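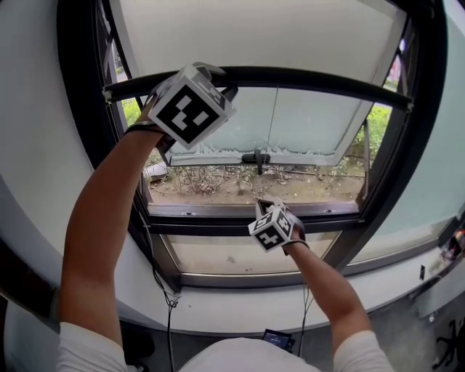

Our big window, one hand on the bar.

joelle_s
Apartment windows thread, continued. Mine rattles all night when the wind picks up. The Betancur guy quoted me $320 for new seals and I about fell over. Anyone done it themselves?

gevo60
Foam tape! Five bucks at the hardware store, the whole job took me an hour – wipe the channel down first or it peels.

Rhonda Girard
Gotta disagree, gevo. Foam goes flat by spring. I paid $226 for proper rubber and I sleep like a baby now (husband's snoring aside).

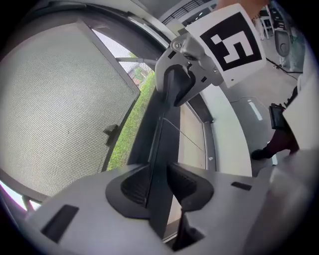
Same day, same place. The gray finger up close.

gevo60
Mine's on its third winter, Rhonda. Cheap stuff goes flat, sure, but get the dense kind.

joelle_s
Okay, trying the dense foam this weekend. If it still rattles I'm calling Rhonda's people. What was the name again?

Rhonda Girard
Surnance. Ask for the weekday rate!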